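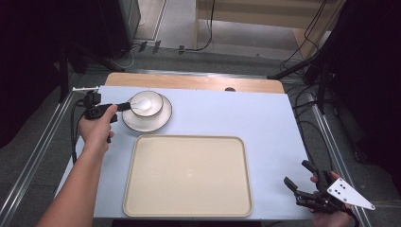
Cup and saucer task, left gripper on the spoon handle, tray still empty.

15 Sep 2018

Handheld demos for the Hakent set, spoon / cup / saucer task. Both grippers in use. Left does the spoon, right stays out of the way until the cup has to move.

Recorded 20 demos, kept 19. The one I dropped had a gap in the right-hand track where the marker plate turned away for too long. The pose filter bridged it with a straight line, and I don't want that in training.

Trained the Baudry policy on everything so far, 378 demos with today's included. Same settings as the last run except the action chunk, which is shorter now. Held-out error on the left gripper position went down. Error on the opening width did not change. I think width is the real problem with the spoon: the handle is thin, so a small mistake in width means no grasp, and the loss hardly sees it.

Tried weighting width by 3 in the loss. Validation looks better around the grasp but the approach got jerky – could be the weighting, could be the shorter chunk. I changed both in the same run, which was dumb. Rerun with the old chunk length before reading anything into it.

Rikham calibration: redid the left side before recording. Right side is still the old file. Check it before mixing these demos with the October ones.

To do
– rerun, width weight only
– plot width against time for the grasp segment, all kept demos
– log the dropped demo in the Flolia sheet with the reason
– try starting with the spoon handle pointing right, all of today's point left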